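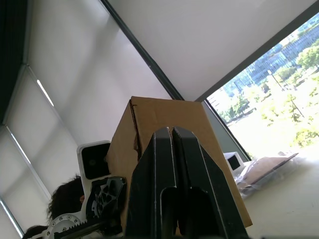
Why does the nightly stock export stop partway through and still get marked as complete?

The export job closes its output file when the database connection times out, and the wrapper script reads the closed file as a normal finish. Raising the timeout hides the fault on small catalogs. The fix is in the wrapper, which has to check the row count before it sets the status.

Ticket 2992
Product: Dasotach Inventory, export module
Site: Clotandale warehouse
Opened by: Rhona MacRitchie
Assigned to: Man-lok Yau
Priority: Normal, raised to High
Status: Resolved
Opened: May 2026

Original report (Rhona MacRitchie)

The export to the Moncrieff accounting system comes through short. The log says COMPLETE and the status light on the jobs page is green. Accounting noticed when the stock value fell overnight with no matching shipments. The file opens normally and the last line is a full record, with no partial text at the end. Running the export by hand during the day gives a full file.

Comment 1 (Man-lok Yau)

Please attach the job log with the level set to DEBUG, and the file as it arrived on the Moncrieff side. Also confirm whether the manual run uses the same service account as the scheduled one.

Comment 2 (Rhona MacRitchie)

Log and file attached. Same service account. The manual run is started from the jobs page with the Run Now button, no settings changed. The short file has 652 rows.

Comment 3 (Man-lok Yau)

Log received. Relevant part:

export: open cursor stock_full
export: batch size 100
export: batch 6 written
export: fetch returned empty set
export: close output
wrapper: exit code 0
wrapper: status COMPLETE

Six full batches is 600 rows. The other 52 are in the file but have no log line, so the seventh batch was in progress when the fetch came back empty. A batch is logged only after its last row is written. An empty set in the middle of a batch is not a normal end of data. The driver returns the same value for "no more rows" and for "connection closed by server", and the export module does not tell them apart.

Questions for the site:
What else is scheduled in the same window?
Has the idle timeout on the database server been changed?

Comment 4 (Gregor Urquhart)

I look after the database server. The idle timeout was lowered to 8 seconds as part of the Grurnov migration, to clear out stale sessions left by the old handheld client. The backup also starts in the same window. Disk wait goes up a lot during the backup.

Comment 5 (Man-lok Yau)

That matches. While the backup runs, writing to the network share stalls. The export holds the cursor open and sends nothing to the server during the stall. The server sees an idle session and drops it. The next fetch comes back empty and the module closes the file. During the day there is no backup, the writes do not stall, and the session never reaches the limit.

Tests on the staging copy:

Timeout as set, backup off: full file.
Timeout as set, backup on: short file, COMPLETE.
Timeout restored to default, backup on: full file.
Timeout as set, backup on, output to local disk: full file.

The last test points to the share and clears the local disk. Moving the export to another hour would also avoid the fault, but the status would still be wrong the next time a session was dropped for any other reason.

Comment 6 (Rhona MacRitchie)

Can we have a workaround for tonight? Month end is being posted and accounting does not want to correct it by hand again.

Comment 7 (Man-lok Yau)

Workaround, in this order:

1. On the jobs page, open the stock export and set Output Path to the local spool folder.
2. Add a second step that copies the finished file to the share.
3. Leave the server timeout alone. The stale session cleanup depends on it.
4. Save, then restart the scheduler service. Path changes are not picked up until it restarts.

Comment 8 (Rhona MacRitchie)

Done. Step 2 failed the first time with "access denied" – the service account had write permission on the old subfolder only. Gregor added it on the parent folder. Last night's file matches the stock table.

Comment 9 (Morag Hepburn)

Wrapper patch is ready for review. It runs a count query before the cursor is opened, compares it with the rows written, and sets FAILED if the two differ. The short file is renamed with a .partial suffix so that the import does not pick it up. Records added between the count and the cursor would give a false failure, so both now run in one read-only transaction.

Comment 10 (Beathag Gunn)

Reviewed. One change requested: log both numbers on success as well as on failure. Approved with that change.

Comment 11 (Man-lok Yau)

Patch installed at Clotandale. Forced a session drop on staging and got FAILED, a .partial file and an alert mail. Local spool path stays in place. The driver return value is being tracked in a separate ticket. Closing this one.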